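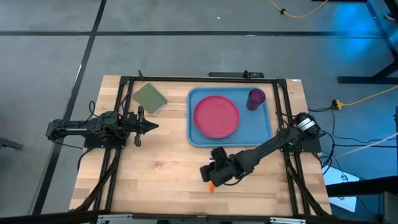
검은색 로봇 팔 두 대와 나무 작업대

Likside 대학교, Trirnton 칼리지와 학점 교류를 시작합니다

Likside 대학교와 Trirnton 칼리지의 학점 교류 협정이 2019년 11월 22일 금요일에 서명되었습니다. 서명식은 Bodin관 1층 회의실에서 조용하게 진행되었고, 양쪽 학교의 교무 담당 직원과 학생 대표가 참석하였습니다. 협정은 내년 봄 학기, 즉 3월에 시작하는 학기부터 효력을 가집니다.

그동안 우리 학교 학생이 Trirnton에서 과목을 듣고 싶으면 개인적으로 청강 허락을 받아야 했습니다. 청강은 성적표에 기록되지 않습니다. 그래서 한 학기 동안 열심히 공부한 학생도 졸업할 때에는 그 과목을 증명할 방법이 없었습니다. 학생 상담실에 이런 이야기가 여러 번 들어왔고, 국제교류처에서도 같은 질문을 자주 받았습니다. 이번 협정은 그 질문에 대한 늦은 대답이라고 할 수 있습니다.

누가 신청할 수 있습니까

학부에 정식으로 등록한 학생 가운데 2학기 이상을 마친 학생이면 전공에 관계없이 신청할 수 있습니다. 휴학 중인 학생은 신청할 수 없지만, 봄 학기에 복학할 예정이고 복학 신청서를 이미 제출하였다면 재학생과 똑같이 심사를 받습니다. 교환학생으로 우리 학교에 와 있는 학생은 이번 협정의 대상이 아닙니다. 이 점에 대하여 교환학생 여러분이 아쉬워하는 것을 저희도 알고 있습니다. 원래 소속 학교의 동의가 필요한 문제이기 때문에 두 학교만의 약속으로 결정할 수가 없었습니다.

대학원생에 대해서는 아직 결정된 것이 없습니다. Trirnton 칼리지에는 대학원 과정이 없고, 학부 고학년 과목을 대학원 학점으로 인정할 수 있는지에 대하여 우리 학교 안에서도 학과마다 의견이 다릅니다. 대학원생은 지금처럼 지도교수와 상의한 후에 청강을 신청하시면 됩니다.

몇 학점까지 들을 수 있습니까

한 학기에 6학점까지 들을 수 있습니다. 과목의 수로 말하면 보통 두 과목입니다. 실험이나 실습이 붙어 있는 과목은 학점이 더 크기 때문에 한 과목만으로 한도가 거의 찰 수도 있습니다. 신청하기 전에 강의 목록에서 학점을 꼭 확인하여 주십시오.

Trirnton에서 듣는 학점은 우리 학교의 한 학기 최대 수강 학점 안에 포함됩니다. 다시 말하면, 우리 학교에서 최대 학점을 모두 신청한 다음에 Trirnton 과목을 추가하는 것은 불가능합니다. 수강신청 시스템은 이것을 자동으로 계산하지 못합니다. 두 학교의 시스템이 연결되어 있지 않아서 교무과 직원이 학기 초에 손으로 확인하고, 초과한 학생에게는 이메일을 보냅니다. 이메일을 받은 학생은 수강 정정 기간 안에 한 과목을 취소해야 합니다.

어떤 과목이 인정됩니까

교양 선택 과목은 대부분 인정됩니다. 교양 필수 과목은 인정되지 않습니다. 글쓰기 기초와 대학 영어는 꼭 우리 학교에서 들어야 합니다.

전공 과목은 조금 복잡합니다. 각 학과에서 Trirnton의 강의계획서를 읽고 우리 과목과 내용이 비슷한지 판단하였습니다. 사학과와 지리학과는 거의 모든 과목을 전공 선택으로 인정하기로 하였습니다. 특히 지리학과 학생들에게 반가운 소식일 것입니다. 지도 제작 실습은 우리 학교에서 교수님의 연구년 때문에 열리지 않고 있었는데, Trirnton에서는 봄 학기마다 열립니다. 화학과는 이론 과목만 인정하고 실험 과목은 인정하지 않습니다. 경영학과는 아직 검토 중이며, 검토가 끝나면 학과 게시판에 결과를 올리겠다고 알려 왔습니다. 음악학과의 경우 합주 과목은 인정되지만 개인 레슨은 인정되지 않습니다.

학과별 목록은 교무과 홈페이지의 공지사항에 있습니다. 목록에 없는 과목도 학과장의 승인을 받으면 인정될 수 있습니다. 이때에는 강의계획서를 출력하여 학과 사무실에 제출하고, 사무실에서 주는 승인서를 신청서와 함께 내야 합니다. 학기가 시작된 다음에 승인서를 내면 늦습니다.

성적은 어떻게 기록됩니까

협정을 준비하면서 가장 오래 토론한 부분이 성적이었습니다. 두 학교의 성적 등급은 이름이 같지만 기준이 다릅니다. 우리 학교는 상대평가를 하는 과목이 많고, Trirnton은 절대평가를 원칙으로 합니다. 같은 등급을 그대로 옮기면 어느 쪽 학생에게는 유리하고 어느 쪽 학생에게는 불리하다는 걱정이 있었습니다.

결국 Trirnton에서 받은 성적은 성적표에 합격 또는 불합격으로만 기록하기로 하였습니다. 평균 평점을 계산할 때에는 들어가지 않습니다. 졸업에 필요한 학점에는 물론 들어갑니다. 원래 등급이 필요한 학생, 예를 들면 외국의 대학원에 지원하는 학생은 Trirnton 학적과에 따로 성적증명서를 신청할 수 있습니다. 증명서의 발급 수수료는 본인이 부담합니다.

성적 장학금을 받고 있는 학생은 한 가지를 주의하여 주십시오. 성적 장학금은 우리 학교에서 등급으로 평가받은 학점이 일정한 기준을 넘어야 받을 수 있습니다. Trirnton 과목을 많이 들으면 그 기준에 모자랄 가능성이 있습니다. 본인의 기준이 얼마인지 잘 모르는 학생은 장학팀에 먼저 물어보시기를 권합니다. 지난 학기에 비슷한 이유로 장학금이 취소된 학생이 있었고, 그 학생은 계절학기를 합격제로 들은 것이 원인이었습니다.

등록금과 비용

수업료를 두 번 내지 않습니다. 우리 학교에 등록금을 낸 학생은 Trirnton 과목에 대하여 수업료를 추가로 내지 않습니다. 반대로 Trirnton 학생이 우리 학교에서 들을 때에도 같습니다. 그러나 실습 재료비, 답사비, 교재비는 수업료가 아니므로 학생이 직접 내야 합니다. 지리학과의 답사 과목은 숙박이 포함되어 있어서 비용이 적지 않습니다.

Radden 장학재단에서 교통비를 지원하여 주기로 하였습니다. Radden 장학재단은 그동안 우리 학교에서 야간 과정 학생을 주로 도와 왔고, 학점 교류 학생을 위한 지원은 이번이 처음입니다. 지원을 받으려면 짧은 글을 써야 합니다. 분량은 500자이고, 왜 그 과목을 듣고 싶은지 본인의 말로 쓰면 됩니다. 심사하는 분들은 문장이 훌륭한지를 보지 않습니다. 외국인 학생은 한국어 대신 영어로 써도 괜찮습니다. 이미 다른 재단에서 교통비를 받고 있는 학생은 중복으로 받을 수 없습니다.

통학에 대하여

Trirnton 칼리지는 강 건너편에 있습니다. 학교 정문 앞에서 시내버스를 타면 한 번에 갈 수 있지만, 아침에는 다리 위가 많이 막힙니다. 오전에 우리 학교 수업이 있고 바로 다음 시간에 Trirnton 수업이 있으면 시간 안에 도착하기가 어렵습니다. 시간표를 만들 때 두 수업 사이에 점심시간을 두는 것이 좋습니다.

셔틀버스를 요청하는 의견이 많았습니다. 첫 학기에는 셔틀버스가 없습니다. 신청한 학생의 숫자와 시간표를 본 다음에 가을 학기부터 운행할지를 결정할 예정입니다. 자전거로 다니는 학생은 Trirnton 도서관 뒤의 보관대를 이용할 수 있고, 따로 등록은 필요하지 않습니다.

두 학교의 학사 일정이 조금 다르다는 점도 기억하여 주십시오. 3월에 개강하는 것은 같지만, 중간고사 주간이 다릅니다. 우리 학교가 쉬는 개교기념일에 Trirnton은 수업을 합니다. 결석 처리는 수업을 하는 학교의 규칙을 따릅니다. 우리 학교 기숙사에 사는 학생은 시험 기간이 겹치지 않아도 퇴사 날짜를 지켜야 하며, 퇴사 날짜 후에 Trirnton의 시험이 남아 있으면 기숙사 사무실에 연장을 신청할 수 있습니다.

도서관과 식당

교류 학생에게는 Trirnton의 임시 학생증이 발급됩니다. 이 카드로 도서관에서 책을 빌릴 수 있고, 학생 식당에서도 그 학교 학생과 같은 가격으로 식사할 수 있습니다. 전자 자료는 계약 문제로 도서관 건물 안에서만 열람할 수 있습니다. 집에서 접속하면 로그인 화면이 나오지만 우리 학교 계정으로는 들어갈 수 없습니다. 체육관과 수영장은 이용할 수 없습니다.

빌린 책은 빌린 학교에 돌려주어야 합니다. 우리 학교 도서관의 반납함에 Trirnton의 책을 넣으면 반납으로 처리되지 않고 연체료가 계속 올라갑니다. 청강생들이 이미 이 실수를 여러 번 하였기 때문에 도서관 직원들이 꼭 써 달라고 부탁하였습니다.

우리 학교에 오는 학생들

협정은 서로 오고 가는 것이므로 봄부터는 Trirnton의 학생들도 우리 강의실에서 만나게 됩니다. 그 학교에서 가장 관심을 보인 것은 천문학 입문과 통계학, 그리고 한국어 교육학이라고 들었습니다. 과목마다 교류 학생을 위한 자리를 2석씩 따로 둡니다. 이 자리는 우리 학생의 수강신청이 끝날 때까지 비워 두고, 신청한 교류 학생이 없으면 대기자에게 돌아갑니다. 인기가 많은 과목에서 자리가 줄어드는 것을 걱정하는 학생이 있었습니다. 교무과에서는 교류 학생의 자리를 기존 정원에서 빼지 않고 정원 위에 더하기로 하였으므로 우리 학생의 자리는 전과 같습니다. 실험실을 쓰는 과목은 안전 규정 때문에 정원을 늘릴 수 없어서 이번에는 교류 학생을 받지 않습니다.

조별 과제가 있는 과목을 가르치는 교수님들께는 조를 나눌 때 교류 학생의 이동 시간을 생각하여 달라고 부탁드렸습니다. 학생 여러분도 모임 시간을 정할 때 조금 배려하여 주시면 좋겠습니다. 저녁 늦은 시간에는 강을 건너는 버스가 자주 오지 않습니다.

신청하는 방법

신청서는 교무과 홈페이지에서 내려받을 수 있고, 종이로 된 것은 Bodin관 민원 창구에 있습니다. 신청서에는 본인의 서명과 지도교수의 서명이 모두 필요합니다. 이메일로 받은 동의는 서명으로 인정하지 않습니다. 지도교수가 연구년이거나 출장 중이면 학과장이 대신 서명할 수 있습니다.

제출은 Bodin관 민원 창구에서 직접 하여 주십시오. 점심시간에는 창구가 닫힙니다. 시험 기간에는 줄이 길어지므로 그 전에 오시는 것이 편합니다. 서류를 제출하면 접수증을 드립니다. 접수증은 결과가 나올 때까지 버리지 마십시오. 결과는 겨울 방학 중에 학교 이메일로 보내 드립니다. 외부 이메일 주소로는 보내지 않으니 방학에도 학교 계정을 가끔 확인하시기 바랍니다.

승인을 받은 후에 마음이 바뀌면 개강 전까지 자유롭게 취소할 수 있습니다. 개강 후에는 Trirnton의 수강 정정 규칙을 따르고, 그 기간도 지나면 취소할 수 없으며 불합격으로 기록될 수 있습니다. 취소할 때에는 두 학교에 모두 알려야 합니다. 한 학교에만 알린 경우에는 다른 학교의 출석부에 이름이 남습니다.

설명회

겨울 방학이 시작되기 전에 국제교류처와 교무과가 함께 설명회를 엽니다. 장소는 Bodin관 대강의실이고, 날짜와 시간은 정해지는 대로 이 소식지와 학교 앱으로 알려 드리겠습니다. Trirnton의 학적과 직원도 와서 그 학교의 수강신청 화면을 직접 보여 줄 예정입니다. 설명회는 한국어로 진행하고, 영어로 된 자료를 입구에서 나누어 드립니다. 오지 못하는 학생을 위하여 발표 자료를 홈페이지에 올리겠습니다.

학점 인정에 대한 질문은 교무과로, 교통비 지원에 대한 질문은 장학팀으로 하여 주십시오. 전공 과목의 인정 여부는 교무과에서 답을 드릴 수 없으므로 소속 학과 사무실에 문의하여 주시기 바랍니다.

글: Likside 대학교 국제교류처 소식지 편집부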